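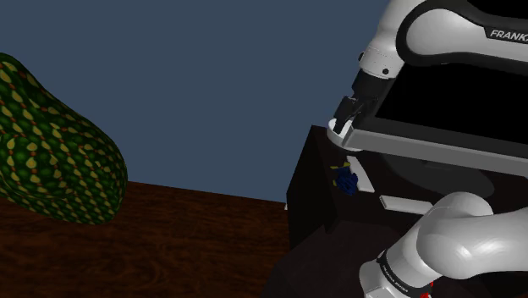

Section 4. Fitting the Jundberg cabinet on a finished wood floor

Read all of it once before you start. Two people for steps 3 and 6. Have ready: level, pencil, drill, the bag of feet, felt pads, wall strap.

Before you start

Floor swept. Grit under a pad will scratch the finish and warranty doesn't cover it. If the floor was oiled or varnished recently, wait until the can says it takes furniture. Not "dry to touch". Full cure.

Steps

1. Lay a blanket down. Cabinet on its back, doors taped shut.

2. Screw in the feet by hand, all the way, then back each one off 2 turns. Don't use the drill here. Inserts strip.

3. Stick felt pads on the feet, then stand the cabinet up. Lift, dont drag. One person each end, hands under the base and not on the top panel.

4. Walk it into place. Leave a gap of 50 mm behind for air and cables. More if there is a baseboard heater, see Section 7.

5. Level side to side first, then front to back. Turn the feet from the front with the flat key. If a door swings open by itself, the front is too low.

6. Wall strap. Mark the hole, move the cabinet out, drill, plug, screw, move it back, clip the strap on. Pull it tight.

CAUTION: The strap is not optional. A cabinet with the top drawer open and full can tip forward. Drywall without a stud needs the toggle kit, part 2447, sold separately.

7. Tape off. Check all doors and drawers. Hinge screws: front one moves the door left and right, back one moves it in and out. Quarter turns.

Notes

Wood floors move with the season. Re-check level after the first heating month and again in August or so.

Dark finish shows dust and fingerprints. Damp cloth, then dry cloth. No glass cleaner, no wax spray, it leaves a haze that is a pain to get off.

Feet from the older Farnon series look the same but the thread is differnt. Don't mix them.

Light scratch on the floor: matching wax stick, rub along the grain, buff. Deep scratch: call your floor installer.

Rugs: all feet on or all feet off. Half and half and it will never sit level.

Missing parts

Check the foam corners first, the strap bag gets stuck in there. Still missing? Write to Woltik parts desk, attn. Yi-an Won, with the label number from inside the left door. Keep the carton until you hear back.

Next: Section 5, Shelves and cable holes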